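上周六跑了一趟Pangilinan的实验室开放日，本来只打算待一个上午，结果待到他们收摊。去之前我对这种活动没抱太大期望，以为就是看几段视频、领个帆布袋，再听人讲半小时愿景。到了才发现这家的路子很野，门一开就把人往工位上领，屏幕上全是终端和日志，想看哪个进程就给你切哪个进程。我这种写了好几年控制代码、平时只能在自己公司那一亩三分地里打转的人，简直像老鼠掉进米缸！

先说路线。上午是控制，中午吃饭（盒饭，茄子很咸），下午是感知和规划，最后留了一个多小时自由聊天。带我们这组的是Janelle Galang，语速飞快，白板用得比投影还多，画到后来没地方写了，直接写在旁边柜门上。

控制这一块他们用的是自己的中间层，叫Jisen。名字怎么来的我问了，三个人给了我三个说法，就不写了。Jisen做的事情其实不花哨：上层给目标，它负责插值、限幅、监控，再按固定周期发给驱动。循环跑在1000赫兹，单独绑了核，日志走另外的线程，用无锁队列往外倒。我特地盯着周期抖动那张图看了很久，挺干净，偶尔有个尖，Janelle说那是有人在同一台机器上开了浏览器。全场都笑了，我没笑，因为我上个月刚干过这事。

比较有意思的是他们对指令的处理。策略网络输出的频率低，一次给一小段动作，下一段到的时候上一段往往还没执行完，中间怎么接？最偷懒的办法是直接切过去，关节就会抖一下，拧的力气大的话听着都心疼。他们是把两段重叠的部分做加权过渡，权重随时间变，再过一遍加速度限制。我追问那延迟怎么算，推理花掉的那点时间里机械臂已经往前走了啊。她说每段动作都带着观测时刻的时间戳，收到以后先把过期的头几步扔掉，再开始过渡。说起来一句话，我自己当初没打时间戳，改了两个礼拜才把轨迹改顺，听到这里真想穿越回去。

还有夹爪。夹爪的指令是一个字节，从0到255，数值越大夹得越紧。这东西看着简单，坑特别多：模型里用的是零到一的浮点数，驱动要的是整数，反馈回来的又是实际位置，三个量纲混在一份数据里，谁少换算一次谁就倒霉。他们现在的规矩是凡是落盘的数据一律用浮点，换算只准发生在驱动那一层，代码审查时看到别处出现255这个数字就直接打回去。我已经把这条抄回来了，下周就在组里推。

吃完饭讲感知，换成Alfredo Calimlim来讲。他的风格完全相反，慢悠悠的，每讲一句都要停下来看看大家的表情。重点是手腕相机的标定，也就是手眼标定那套老东西。公式大家都会，讲的全是怎么发现标定坏了。他们写了个小工具叫Paltwood，每天开机先让机械臂摆几个固定姿态，拍下来，跟存着的参考比对，偏了就报警，不让开始录数据。听着土，可是真管用。他放了一段以前的记录，相机支架松了，误差一天涨一点点，曲线爬得特别温柔，等到人觉得不对劲的时候，那一批数据已经全进训练集了。会场里好几个人同时叹气，一听就是同道中人。

他还讲了透明物体。深度图一碰到玻璃就开始胡说八道，要么一片空洞，要么干脆给你后面桌面的距离，规划器一看，哦，前面没东西，直直地就过去了。他们的做法是不让规划器单信深度：彩色图先出一个分割掩膜，掩膜里头的深度值全部标成不可信，再从多个视角把轮廓投出来，凑一个偏保守的外包体，交给碰撞检测。外包体肯定比实物胖一圈，抓取的时候会碍事，所以快接近目标时要切到另一套允许接触的参数。什么时候切、切早了会怎样，这块问的人最多，Alfredo自己也承认阈值目前是手调的。另外像瓶口里插着的细枝条，掩膜经常漏掉一截，他们暂时就在瓶口上方加一段虚拟的柱子，先让机械臂绕着走，丑是丑了点。

规划那边我记得少一些，主要是排队看屏幕排太久了。大致是先用采样的方法找一条能走的路，再丢给优化器磨平滑，碰撞模型用一堆球近似。有两条臂的时候，对面那条的关节状态也要实时灌进碰撞模型，不然它在规划器眼里就是空气。单次规划的时限设成2000毫秒，超了就退回安全姿态重新来。有人嫌长，Janelle说这是上限，平时用不到，但是演示当天她绝对不改参数。懂，太懂了。

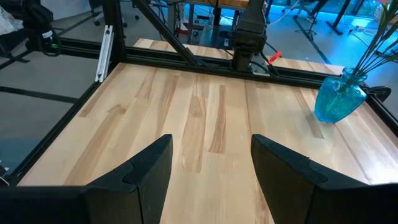
手腕相机的视角看久了，对“手”在哪里会有一种很奇怪的直觉。两根黑色手指一直杵在下方，中间空着一道口子，木头桌面一条一条往远处铺，蓝绿色的玻璃花瓶站在右边，对面还有另一条臂。我站在屏幕前想的是，手指在图像里的位置基本跟着夹爪开合走，那能不能反过来拿它做自检？指尖的像素位置对不上夹爪反馈，就说明相机或者夹爪有一个在撒谎。我把这个想法跟Alfredo说了，他掏出手机记了一下，不知道是客气还是真要试。

文章的草稿发到群里以后，Corkuscombe很快回了一段，我原样贴过来：

指尖自检我们试过，能查出相机松动，但查不出时间没对齐。夹爪不动的时候，图像晚几帧你根本看不出来，必须让它开合几次，把图像里的开度和反馈的开度做互相关，找峰值。另外别用指尖单点，反光一变检测就飘，用整个手指的轮廓去配准会稳很多。还有一件事，你文里说过期的动作直接扔掉，那得先保证几台机器的时钟是同步的，不然扔的是哪几步谁也说不清。

时钟这点确实戳到我了，开放日上我居然忘了问。回头翻笔记，只记了一行“时间戳由采集端打”，后面画了个问号，同步用的什么协议、多久校一次，全没写。

最后聊聊回放工具，这是我全天最眼馋的东西。他们录下来的每一次运行都能在本地重新放一遍，相机画面、关节曲线、策略输出、规划器的候选路径，全部挂在同一条时间轴上，拖到哪里就看哪里。现场打开的那次运行编号是2374，Janelle把时间轴拖到中段，换了一份控制器参数，离线重算了一遍指令，新旧两条曲线叠在一起，差在哪儿一眼就能看到。当然离线重算没法告诉你真机会怎么反应，她自己也强调了好几遍，但拿来查回归已经足够好用。我问开不开源，她说要先把里面写死的路径清一清。这句话我也常说，所以大概知道要等多久。

想去的朋友提醒一下，下午那半场记得早点占位置，屏幕小，后排基本只能看后脑勺。带个本子，Wi-Fi不太行。停车在楼后面，从侧门进，正门周六是锁着的，我绕着楼走了整整一圈才找到。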